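Friday, February 16, 2024

Workshop, Clurcombe. Bench day, just me until lunch, then Ásdís Þorgeirsson came in with the second pair of gloves.

Moko 3 striking pad, new foam core. Ran 200 right hands off the pendulum at the usual height. Mean peak 691 on our scale, which puts it a little over the old core. The last 7 hits read higher than the rest. Could be the foam packing down, could be the strap working loose again. Retightened it and left the pad to rest overnight before the repeat.

Gloves: the Kvaran pair has the seam at the thumb sitting too far forward. Ásdís shadowboxed three rounds in them and had a red line on the knuckle after the second. She says fighters with small hands will hate it. Marked the pattern in chalk, moving the seam back. 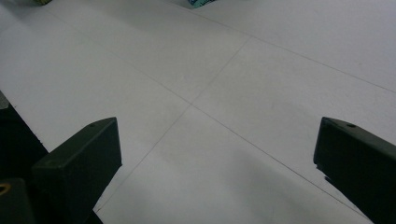
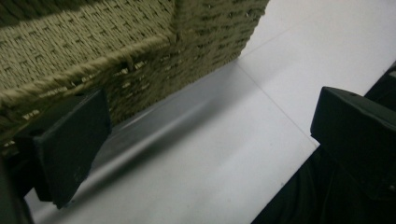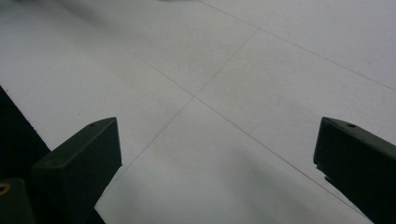

Wraps next. The stretch ones from Skello lose their hold at the wrist once they have been through the wash a few times. The plain cotton does better but takes longer to put on, and corners won't like that between bouts on a card. Try a mixed weave, cotton at the wrist only.

Load cell drifted again after lunch. Zeroed it twice. If it does it on Monday, swap the cable before touching anything else.

To do: repeat the Moko run with the strap taped, cut a new thumb panel, ask Skello for unwashed samples. Ásdís wants everything settled before the May card. Order more tape.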